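Third week of teleop and my shoulders feel like I've been painting ceilings. September is flying by. I got in before 9 this morning because I wanted the rig to myself before Prakash Chacko showed up with his opinions (he's usually right, that's the annoying part!) and I got a whole hour of quiet practice with a coffee I never finished.

So the job now is hoses. Bangera wants the arms to push two pieces together, cuff to cuff, and it's on me to show them how, over and over, with the hand controllers. Zarik was so much easier - all we did there was stack lids, and I could do that half asleep.
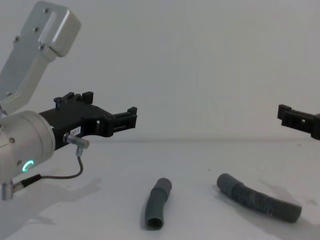

My trouble is still the left hand. I'm right-handed and I keep letting the right arm do all the clever stuff while the left one just hangs there like a bored teenager. Prakash says to grab with both at nearly the same time, or the robot will learn my laziness along with everything else. Ugh, fair. The short hose should be the left arm's job, but it has that little bend in the ribbed part between the cuffs, so if I pinch it too far down it swings around and points at my knees. The long one is floppier to think about, all those ridges, and I still want to hold it way too near the end.

We saved 16 good runs by lunch and I threw out two where I got the shakes halfway through. Prakash wants 90 before we train anything. Ninety! I told him my thumbs would need their own chair.

He did show me a nice trick though - breathe out while you close the grip. Sounds silly, but I felt steadier all afternoon. Tomorrow I'm going to try starting with the left every single time, even if it's slow.

Home by six, leftover soup, hands in warm water. Need to call Mom.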